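**티켓 3000-87 / 회의실 유리 칸막이 눈부심 및 블라인드 점검**

- 접수: 28/09/2024
- 요청자: Lerato Baloyi
- 담당: Kyung-hwa Gil (시설), Pravesh Mathebula (조명)
- 위치: Velirton 사무동, Joubert 회의실
- 우선순위: 보통
- 상태: 부분 해결, 부품 대기

### 증상

테이블에 앉아 칸막이 쪽을 보면 유리에 천장 조명이 비쳐 눈이 부시다는 신고. 블라인드를 완전히 닫아도 반사가 줄지 않음. 요청자는 블라인드 불량으로 판단하고 교체를 요청함. 같은 층의 Fluvix 회의실에서는 같은 신고가 없음.

### 로그

**1차 확인 (Gil)**
블라인드 슬랫 각도 조절 정상. 좌측 패널부터 차례로 개폐했고 걸림 없음. 하단 바 수평 정상. 슬랫을 닫은 상태와 반쯤 연 상태를 비교했으나 테이블에서 느끼는 눈부심에는 차이가 없음. 블라인드 교체로는 해결되지 않는다고 보고 조명 쪽으로 이관 요청.

**2차 확인 (Mathebula)**
반사는 유리 표면에서 생김. 블라인드가 유리 안쪽에 있으므로 슬랫 각도와 무관함. 흰색 슬랫이 배경이 되어 유리 전체가 밝게 보이는 점도 체감에 영향을 주는 것으로 추정. 가운데 패널이 가장 심함. 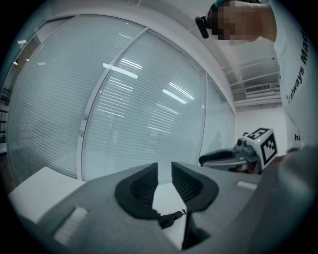 *첨부 1. 흰색 테이블 뒤편 유리 칸막이. 가운데 패널에 길쭉한 조명 반사 세 줄.*

첨부에서 반사 세 줄 중 가장 긴 것은 패널 위쪽을 비스듬히 지나고, 짧은 것이 바로 그 위에 있음. 나머지 한 줄은 오른쪽 아래. 우측 패널은 각도가 틀어져 있어 별도로 확인함.

**3차 조치 (Mathebula)**
회의실 조명 회로를 하나씩 끄면서 반사 위치를 대조함.

| 회로 | 끈 상태에서의 변화 |
|---|---|
| A | 긴 반사와 그 위의 짧은 반사 사라짐 |
| B | 오른쪽 아래 반사 사라짐 |
| C | 가운데 패널 변화 없음 |

A 회로 출력을 100에서 50%로 낮춤. 테이블 위 밝기는 문서 작업에 지장 없는 수준. B 회로는 복도 쪽 등기구와 묶여 있어 회의실에서 단독 조절 불가.

**4차 조치 (Gil)**
Zavent 저반사 필름 샘플을 가운데 패널 하단 모서리에 시험 부착. 부착면 기포 없음. 샘플 크기가 작아 테이블 위치에서의 효과는 판정 보류. 전면 시공용 자재는 품번 114로 견적 요청함.

**요청자 회신 (Baloyi)**
A 회로를 낮춘 뒤 위쪽 반사는 견딜 만함. 오른쪽 아래 반사는 그대로여서 창을 등지고 앉는 자리에서는 여전히 불편함. 블라인드 교체 요청은 철회.

### 원인

천장 조명의 유리면 정반사. 블라인드 결함 아님.

### 남은 작업

1. B 회로 분리 가능 여부 확인. 배선도는 Oľga Štefanec에게 요청해 둠.
2. 필름 견적 수령 후 가운데 패널만 우선 시공할지 결정. 좌측 패널은 신고 내용에 없으므로 이번 범위에서 제외.
3. 우측 패널은 테이블 배치를 바꿀 경우 재확인.
4. A 회로 50% 설정을 장면 1번에 저장. 현재는 수동 설정이라 전원을 다시 넣으면 100%로 돌아감.

### 비고

필름 시공 전까지 유리 세정제는 중성만 사용할 것. 시험 부착 샘플은 떼지 말 것. 청소 담당 Quyên Lục에게 전달 완료.

B 회로 분리가 11월 정기 점검으로 넘어가면 이 티켓은 닫고 점검 항목에 연결함.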